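Folasade Chukwu keeps two calendars. The first lists speaking dates, booked through the Skurwood agency as far ahead as April. The second lists hospital appointments, and when the two clash the second one wins.

Chukwu was a ship's engineer for 11 years before a steam line failed in the machinery space where she was on watch. She lost the sight in her left eye and most of the movement in her left hand. Her talk on the subject lasts 77 minutes, with no slides. She has given it to apprentices, insurance adjusters, prison staff and, once, a room of 800 dental students who had been expecting someone else.

The talk is built in three sections. The first covers the accident, and she keeps it short. The second covers the two years after it, mostly in terms of procedures: grip strength readings, splint changes, the forms required to renew a driver's license with monocular vision. The third deals with work, and it takes up more than half the running time.

"People book the accident," she says. "What I have to tell them is mostly about paperwork and practice."

Her hand therapist, Ailbhe Ní Mhurchú, set the pattern for the practice. Each exercise was tied to a task that had to be done anyway, and each was logged with a date, a duration and a score from zero to five. Buttons came first, then keys, then lids. Chukwu filled four notebooks. She reads from the second one on stage, including the pages where the score does not change for weeks.

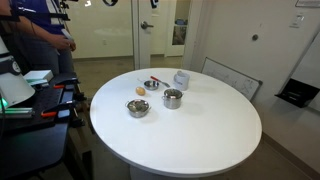 The return to work was slower. Her old employer offered a desk post in claims, and she held it for nine months. She then moved to Merberg, a firm that trains engine room crews, as an assistant instructor on pressure systems. The hiring manager, Yayra Sarpong, put her through the same practical test as every other candidate. She failed the valve isolation exercise on time, asked for a second attempt under the standard rules, and passed.

Sarpong has since changed the exercise. Candidates are now marked on sequence and verification first, with time as a secondary measure. He says the old version rewarded speed in a job where speed causes injuries.

The speaking began inside Merberg as a safety briefing and spread by word of mouth. Chukwu's fee is fixed – $1,000 plus travel – and she does not vary it by audience. She declines requests to "inspire" a sales team unless the organizer agrees to the full text. Two have refused. One wanted the notebooks left out.

She still teaches three days a week. In the workshop she demonstrates with her right hand and checks with her left, a habit her trainees tend to copy until she tells them to use both.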